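Sorting by Colour: The Case for the Open Bin

The tabletop bin is among the least regarded pieces of household and workplace equipment. It is bought in haste, stacked in a cupboard, and brought out when a table has become too full to use. Yet the way in which small items are divided between containers has a marked effect on how quickly they can be found again, and on whether a shared table remains fit for its purpose.

The Rivden Centre has given over its ground floor to shared making, mending and packing since it opened. Its tables are used by sewing groups in the morning, by a model-building club after lunch and by a parcel service for local traders until six. Each group brings its own small goods, and each is expected to leave the surface clear for the next. For a long period this did not happen. Buttons were found among screws, and parcel labels were found almost everywhere.

In September the Centre adopted a common system of open bins, sorted by colour. The present article sets out how that system works, what it replaced, and where its limits lie.

The earlier arrangement

Under the earlier arrangement, small goods were kept in lidded boxes of assorted sizes, most of them donated. Lids were mislaid within weeks. Those that survived fitted only one box each, and a member of a group might try several before finding the right one. Labels had been written by hand, often in pencil, and described contents that had long since been moved.

A stock check carried out over the summer recorded 1168 separate items in the table boxes. A large share of these could not be matched to any group. The check also established that the boxes at the bottom of each stack were opened far less often than those at the top, whatever they contained. A box of sound brass hooks had been overlooked in this way while new hooks were being ordered.

The Centre concluded that the difficulty lay in the number of steps required to put a thing away. A person holding one stray washer at the end of a session had to find a stack, lift down the upper boxes, remove a lid, replace the lid and rebuild the stack. Most people, quite reasonably, put the washer in the nearest box.

Choosing the containers

Three suppliers were asked to provide sample bins. Those offered by Sarkosus were sturdy but deep, and small items collected in the corners where they were awkward to reach. The Tierney range was shallower and had a pleasant rolled rim, although its colours were so close to one another that users confused them under the evening lights. The Centre settled on plain plastic bins from Kenda, which were sold singly and could be replaced one at a time.

Depth proved to be the quality that mattered most. A bin for small goods should allow the hand to reach the bottom without the wrist striking the rim, and should allow the eye to see the whole of the contents from a seated position. A deep bin holds more, but the lower half soon becomes a store of forgotten things.

Weight was also considered. A very light bin slides when something is taken from it with one hand, and must be steadied with the other. Strips of rubber matting were cut to sit beneath the lightest samples, and these answered well enough that the practice has been retained.

The meaning of each colour

The system rests on a single rule, which is that a colour describes what is to happen to an item. It does not describe what the item is made of, nor to whom it belongs. Blue is for goods that are ready to be used. Red is for goods that have yet to be sorted. White or translucent is for goods that are leaving the table, whether for repair, for return or for disposal.

This was the subject of some debate. Several groups had asked for a colour of their own, and the sewing groups in particular had grown attached to a green box. It was pointed out that the number of groups was likely to grow while the number of easily told colours was not. At the time of writing, 13 groups make regular use of the tables, and no sensible range of plastic bins could have served them all.

The red bin is placed in the centre of the table, with the blue bin to one side of it and the translucent bin to the other. An item is taken from the middle and moved outwards in whichever direction is correct. The hand travels a short distance each time, and two people seated side by side can work from the same red bin without crossing arms.
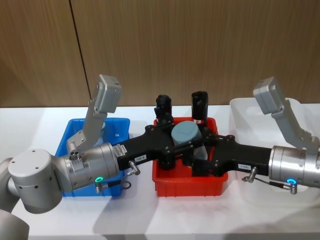

Should small items be sorted by type or by how often they are used?

Frequency of use is the better starting point for a shared table. Items needed in every session belong in an open bin within reach, even when they are of several kinds, while those needed once a month may be kept by type in a cupboard. A collection used by one person alone may be sorted by type from the outset.

The surface beneath

Less attention is generally paid to the table than to the containers placed upon it. The Centre replaced two of its dark worktops with white ones at the same time as the bins were introduced, and the benefit was felt at once. A dropped pin or a clear plastic bead shows more plainly against a pale surface, particularly where the light falls from one side. The bins also stand out more strongly, and users of all ages have found the colours easier to tell apart.

White surfaces do mark. Ink from parcel stamps and dye from damp cloth are the principal offenders, and both should be wiped away with warm soapy water before they dry. Abrasive powders must not be used. A scratched surface holds dirt and will never again look entirely clean.

The table should carry no more bins than are needed for the work in hand. Spare bins are nested and kept on the shelf below. It has been observed that any empty bin left on a table will be filled by the end of the day, generally with things that belong elsewhere.

The working routine

Sessions now close with a sorting period of five minutes. Loose items on the table are swept by hand into the red bin, without any attempt to judge them. The red bin is then emptied item by item, outwards into the blue or the translucent bin. Anything that cannot be placed after a moment's thought is returned to the red bin and left for the next group, whose members may recognise it.

That last provision has been the most useful part of the routine. Under the old arrangement an unknown item held up the whole process while its origin was discussed. It may now wait. Should it still be in the red bin at the end of the month, it is moved to the translucent bin and leaves the table with the rest.

The translucent bin is emptied each evening. Its contents can be seen through the side, which helps to show when it is filling, and members passing the table have on occasion noticed something of their own and reclaimed it. Items for repair are placed in paper envelopes with a short note of the fault. Envelopes are preferred to plastic bags, on which pencil will not write.

Matters still to be settled

The arrangement is not without its faults. Colour alone is of little help to those with impaired colour vision, and the Centre accepts that position on the table cannot be relied upon once a bin has been moved. Raised markers are to be fixed to the rims, using one dot for red, two for blue and a short bar for translucent. Trials of the markers will begin when the present adhesive, which has a tendency to lift in warm rooms, has been changed for another.

Open bins also gather dust. Those holding fabric trimmings are covered with a cotton cloth overnight, and all of them are washed by hand once a month. The manufacturer's advice on temperature should be followed, as thin plastic may warp in very hot water and a warped bin will no longer nest.

Very small parts remain a difficulty. Needles, watch screws and the finest beads do not belong in an open bin of any colour. They are kept in screw-topped tubs, which are in turn placed in the blue bin as though each tub were a single item. The model-building club has asked whether a shallow tray with divisions might be set inside the bin for this purpose, and a sample has been ordered.

Adopting the system at home

Households that wish to follow the same method will need little more than three bins of the same shape in three distinct colours. A kitchen table used for homework, post and mending is well suited to it. The bins should be introduced together and their meanings explained to everyone who uses the table, including the youngest. A written card may be kept nearby for the first few weeks.

It is advisable to begin with a single surface. Drawers and cupboards may be left as they are until the table can be cleared without effort at the end of the day. Bins bought in sets are often of graded sizes, in which case the largest should be given to unsorted goods, and it should stand in the middle.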